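August
By Soledad Jara
2 min read

Progress report to the Teltgate fund: the Flolville tenants' strike oral history

We promised you a searchable archive of the rent strike and its aftermath. We have most of an archive. The searching is still done by Facundo Retamal, who remembers where he put things.

The union's minute books are now scanned, 1,258 pages in all, and the handwriting improves noticeably once the secretary is replaced after the second eviction march. Achilleas Pappas has transcribed five interviews with former marchers. Two of them give flatly opposite accounts of who called off the blockade at Carrasco Street, and both claim it was the other one's cousin. We are keeping both versions.

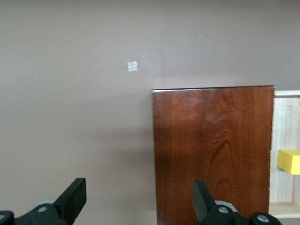
Painted wall with a small pale square on it.

Qiuyue Fan has finished the chapter on the police response, which relies on city council papers released to us after three requests and one very polite complaint. The council's own word for the baton charge was "dispersal" – we quote it often.

Spending is on budget apart from travel, which ran over by $50 when a witness moved upstate. Hortensia Jara (my aunt, as declared in the application) drove there for free and has asked that this be recorded.

Still to do: the index, the permissions for the Winel leaflets, and a second interview with the cousin.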